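**Round mats, small bowls and the one-surface table**

The Prekdale spring bulletin has been pushing its "one mat, one bowl" idea for setting a table, and several readers have asked whether we'd give it a go. We have, for 30 days, and I remain unconvinced.

The claim is that a round woven mat does the work of a tablecloth, a tray and a centrepiece, and that a small bowl with a bit of colour inside finishes the job. Prekdale says 359 households tried it last August and were "delighted". It doesn't say what they were asked, or what they had on their tables before. 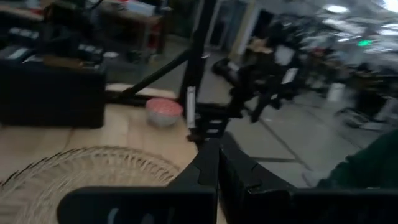 **HOME & TABLE**

Straw-coloured weave on pale wood is a quiet pairing, and I'll grant that it looks well enough. The fringed rim is what people notice first. It is also what catches crumbs, and after a fortnight mine had picked up enough toast to feed a sparrow. Shaking it out of the window helps a little. A soft brush helps more. The bulletin's advice to "wipe gently with a cloth" did nothing at all except snag two of the strands.

The bowl I have fewer complaints about. Pink inside with a faint speckle, and a plain pale outside, it's cheerful without shouting. But small is small. The bulletin shows one like it heaped with plums, and I got three into mine before the fourth rolled off. It will take salt, olives, keys or a few wrapped sweets. If you want fruit on the table, use a fruit bowl.

Then there's the question of where the mat goes when you need the room. Zernuvari, who sell a similar one, suggest hanging it on a hook. I tried that and the weave began to sag on one side, so it now lives flat on top of the bread bin, where it isn't doing anything for the table.

Tufa's shop in Brillville has round mats on the lower shelves by the till, and you can handle them before you pay. Press the rings in the middle and look for gaps. Tug one strand of the fringe. If it comes away in your fingers, put the mat back.

Readers who get on better with theirs are welcome to write in, preferably with a cure for crumbs.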